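Last updated: 2020-03-13

The roof over your head, and what it does to your ears

Spend a shift under a metal deck ceiling and you know it. The hum. Every dropped pallet comes back at you twice. Lisdale is full of these buildings -- old packing sheds mostly, down along the Arroyo side, and every one of them has been turned into something else. A gym. A print shop. Two churches.

Cheap space, big doors, good light if the skylights haven't gone yellow. Terrible sound.

I went round a few of them in November. First stop was the Vendport building, 505 on the old road, 23 feet to the beams. Tenants there had hung felt baffles over one half and left the other half bare, money ran out. You walk across the line and your own voice changes. Strange feeling. People have there phone calls on the felt side now and the bare side gets the saws.
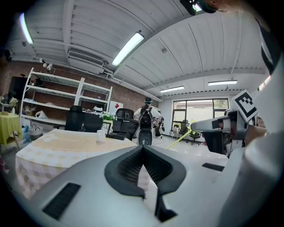

Paint doesn't help, whatever the guy at the store says. Carpet helps a little, up to the first forklift. What works is soft stuff, hung high, with air behind it. Revlow makes a panel that clips to the beam flange, 16 to a carton, and the landlords like it becuase there's no drilling. Not pretty. Gray or darker gray.

Rain is another matter. No panel is going to stop rain on a steel deck. The print shop just shuts the radio off and waits, the gym turns its music up, and one of the churches has moved its quiet service to the front office -- low ceiling, bad carpet, folding chairs. Full most weeks.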